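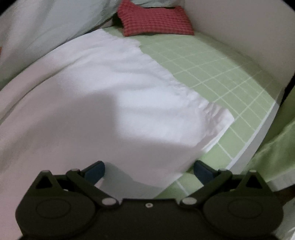 The Second Life of Gripper 20

By the time a hand-held gripper comes back to the Evley workshop it has usually been squeezed several thousand times. The people who carry them fold laundry, make beds, load dishwashers and put away groceries, and every squeeze goes through the same few pivot joints. Iason Psarras can tell a lot about the trip from the first one.

"You close it slowly and you listen," he says. "A good one makes a soft noise. A bad one clicks just before the pads meet."

Psarras looks after 42 of these tools for Prevusness, a small company that records household work by hand so that robot arms can later be trained on it. The grippers are built by Drurkia, a machine shop on the other side of the river, and they come to him in gray foam cases with a card inside. The card has the tool's number, the date of its last service and a few lines for whoever had it out. Most people write "fine." The ones who write more get their tools back sooner.

Bed linen is the work he asks about first. A sheet weighs very little, but it has to be pinched from a flat surface and then held while the whole arm moves away. The pads do nearly all of it. If they have gone shiny, the hem slides out and the operator squeezes harder, which loads the joints, and a week later the tool is on his bench for a different complaint.

"They tell me the joint is loose," he says. "I look at the pads."

The bench

The workshop is one long room over a tile warehouse. Psarras has the end by the window, with a vise, a lamp on an arm, a rubber mat and a rack of small drawers. The drawers were labeled by the man who had the job before him, in a system that put pins under H. He has never changed it.

A routine service takes him 30 minutes if nothing is wrong. He starts by wiping the whole tool with a barely damp cloth, then goes over it again dry. Lint is the main thing. Cotton sheds more than people expect, and a wad of it can collect behind a linkage arm and stop the fingers a hair short of open. The operator doesn't notice. The recordings do, because every opening in the file is a little narrower than it should be.

After cleaning he checks the pivots one at a time. He holds the body down with his left hand and pushes each arm sideways with a fingertip, first near the body, then out toward the pad. There should be no movement he can feel. When there is, he marks the joint with a dab of yellow paint pen and carries on to the end before fixing anything. He used to stop and repair each joint as he found it, and would lose track of where he was.

A worn pin gets pushed out and replaced along with the bushing it runs in. He doesn't reuse bushings, even clean ones. The new pin goes in with a trace of dry lubricant on the end of a toothpick. Oil is banned from the bench. One tool came through early on with oil in the joints, and it left small brown spots on a customer's pillowcase. Prevusness bought the customer a new set, and Psarras still has the pillowcase. He uses it to cover the vise.

Two sides that have to agree

The harder part is symmetry. The fingers are meant to meet in the middle, pad flat against pad. When one side of the linkage wears faster, the meeting point drifts, and a right-handed operator will tend to wear one side first.

To check it, he closes the fingers on a strip of thin paper and pulls the strip straight out. It should drag evenly. If it turns as it comes, one pad is touching ahead of the other. He loosens the arm on that side, sets the fingers against a steel block, and tightens again in small steps, a quarter turn here and a quarter turn there. Some tools need this once. Gripper 20 needed it on four visits running.

"I thought it was me," he says. "I rebuilt the left side, I rebuilt the right side. Every time it went out straight and came back crooked."

The cause was in the case. The foam had been cut a little too narrow, and anyone packing the tool in a hurry pressed it down with the fingers half open. All the force went into one arm. He found it by packing the gripper himself at the end of a long day, and feeling it resist. A few strokes with a bread knife opened up the foam. He then checked the other cases and found three more cut from the same template – all of them holding tools he had on his list of regulars.

Drurkia changed the template in March. Kyriakidis, the shop that supplies the pads, made a change of its own at the same time and now ships them in matched pairs, bagged together. Before that they came loose in a box, and Psarras sorted them on the windowsill by pressing each with his thumb.

Camera and calibration

The last job is the one he likes least. Each gripper carries a wide-angle camera that looks out over the fingers, and the picture it takes is only useful if the camera sits exactly where the software thinks it does. A knock against a bed frame is enough to move it.

He clamps the tool in front of a printed board of black and white squares and records a short clip from each of several positions. The software compares what it sees with what it expects and gives him a number. If the number is good, he writes it on the card. If it isn't, he backs off the mount, reseats it and starts over. Dust on the lens will spoil the result as surely as a bent bracket, so he cleans the glass every time, whether or not it looks dirty.

He keeps the results in a spreadsheet and also in a notebook. The spreadsheet is for the office. The notebook has the things the office has no column for, such as which tools squeak in cold rooms, or which ones have a screw that was replaced with a slightly longer one. By April 12, 2021, the notebook was up to service number 121, with a coffee ring across the page.

What he would change

Asked what he would do differently if he were designing the tool, Psarras takes one out of its case and turns it over before answering. He would make the pads a slide-in part. At present they are glued, and scraping off old adhesive is slow work with a plastic blade. He would also like the pins to be a size larger all round. Drurkia has told him the larger pins would add weight, and operators already complain about their wrists by midafternoon.

"They're right about that," he says. "I carried one for a day. I made beds. My arm was finished before lunch."

He did come back with one change to his own routine. Until then he had tested each gripper on paper and on a steel block. Now there is a folded cotton sheet at the end of the bench, and no tool goes out until it has picked up the hem from flat, carried it the length of the mat and let go cleanly. He does it with the left hand, then with the right.

Gripper 20 passed on its last visit and went back out the same afternoon. The card in the case said "fine."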